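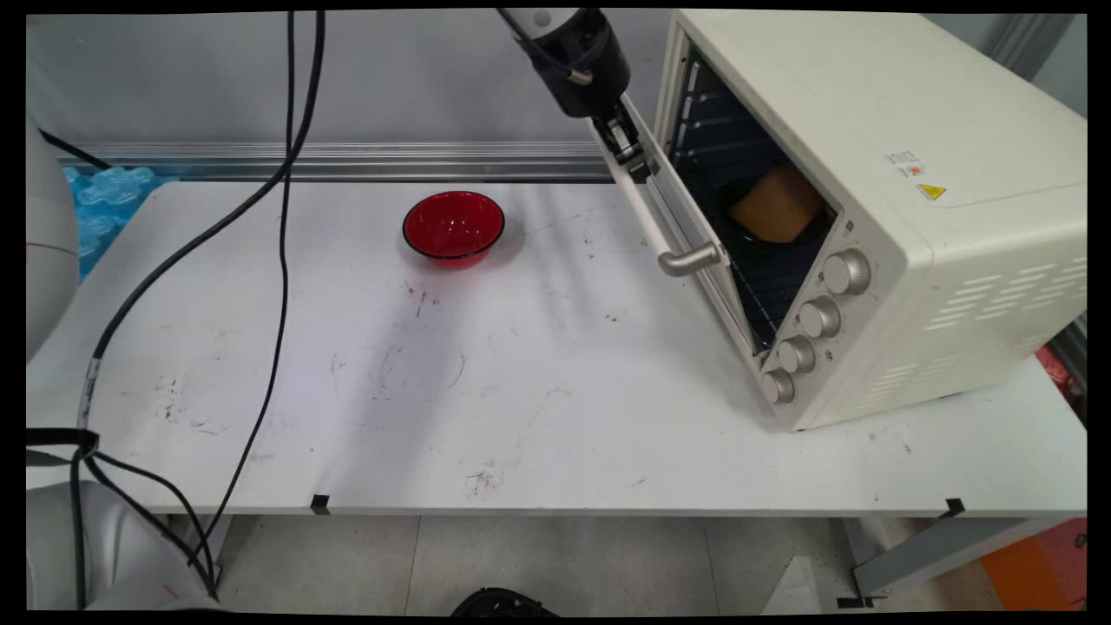 Kerstin Sjögren
Home baker, teaching evening bread classes at Golleck

1/ Many people in my class ask me why their bread is good in the middle and pale on the outside. Most of them bake in a small countertop oven, as I did for six years. I will write what I have learned. It is a bit long, sorry.

2/ First, the dial. In my first flat the dial said 220 and the thermometer said 190. I baked pale bread a whole winter and blamed the flour. Buy an oven thermometer and put it where the loaf will stand, in the middle of the shelf.

3/ Preheat longer than the light tells you. The light goes off when the air is hot, but the walls and the tray are still behind. I wait 25 minutes more. My neighbour Obed Gbeho says it is a waste of electricity and he has a point, so I bake two things after each other.

4/ The door. A small oven loses its heat very fast when you open it. Have the loaf ready on its paper, open, slide it in, close. Do not stand there and admire. I did this many times.

5/ Size of the dough. Recipes from big books want 1000 g of flour. In a small oven this bread grows up to the top element and burns there. I use 363 g of flour, which is a strange number, I know. It is what was left in the bag the first time it came out well, and I have never dared to change it.

6/ With this I take 250 g of water, 7 g of salt and 3 g of dry yeast. Knead ten minutes, let it rise until double, shape it, then wait 40 minutes under a cloth.

7/ Steam. I put a small metal cup with boiling water in the corner and take it out after 12 minutes. Use a thick glove. Akua Zakaria from the Tuesday group - no, she has changed group now - uses wet paper under the loaf instead and gets a very nice crust.

8/ Turn the loaf once, after 20 minutes. The back is nearly always hotter than the front. If the top is already dark, lay a piece of foil over it, but keep the foil away from the elements.

9/ Somebody asked about rye. Pure rye I still bake in a tin, at lower heat and for a long time, almost 90 minutes. I am not satisfied with it yet, so please do not ask me for the recipe before February.

10/ Ulises Tamayo asks if a baking stone is worth it. For pizza yes. For bread I found that a heavy tray turned upside down does the same work, and I already had the tray.

11/ Let the bread cool on a rack for one hour before you cut. My family has never managed this.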